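Clanadine repair shop takes in old desktop towers through May

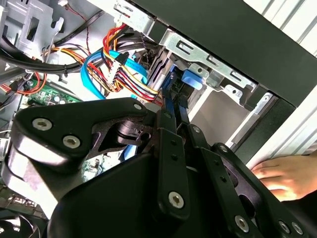
The Clanadine Repair Shop will accept used desktop computers from residents and small offices until the end of May. Machines that can be put back in working order will go to households and after-school programs in the Drirkum neighborhood. The rest will be taken apart for parts and scrap metal.

The shop has set a goal of 200 towers for this collection. Last spring's drive brought in roughly 100, most of them from two accounting offices that were replacing their equipment at the same time.

Majdi Khalaf, who runs the repair bench, said the shop is mainly looking for full-size and mid-size towers. They are easier to open than compact models, and the drive bays usually have enough room for a replacement drive without special brackets.

"We can use a case even if the computer doesn't start," Khalaf said. "The power supply might be dead and the memory might still be fine. Bring it in with the side panel on, if you still have the side panel."

Each tower is opened and checked at the bench. Staff clear dust from the fans and vents, look for swollen capacitors on the main board, and test the power supply before anything else is connected. Storage drives are removed from the bay and erased, and drives that cannot be erased are destroyed. Donors who want to keep a drive can ask to have it taken out at the counter — the job usually takes a few minutes and there is no charge.

Owners are asked to copy any files they need before they come in. The shop does not recover data from donated machines and cannot return a drive once it has been sent on for erasing.

Computers that pass the tests are given a new solid-state drive and at least enough memory for web browsing, schoolwork and video calls. They leave with a keyboard, a mouse and a power cord. Monitors are matched to towers as they come in, and there is a waiting list for them at present.

The drives are being bought with a $200 gift card from Zurkier, the office supply store on Qudah Street, and with money from the shop's parts sales. Khalaf said the shop would also accept spare drives, memory sticks and SATA cables in good condition. Loose screws are welcome too, preferably in a bag with the case they came from.

Laptops, printers, scanners and tube monitors are not part of the collection. Flat-panel monitors will be taken if they power on and the stand is included. Batteries should go to the county drop-off site instead.

Drop-off is at the side door on Qudah Street, open from noon to 7 p.m. on weekdays. Parking is allowed in the loading zone while equipment is being carried in. Offices with more than a carload should call first so that space can be cleared on the shelves — the back room fills up quickly toward the end of the month.

Households that would like to receive a computer can pick up a request form at the counter or at the Drirkum library desk. Requests are filled in the order they arrive, and applicants will get a phone call when a machine is ready.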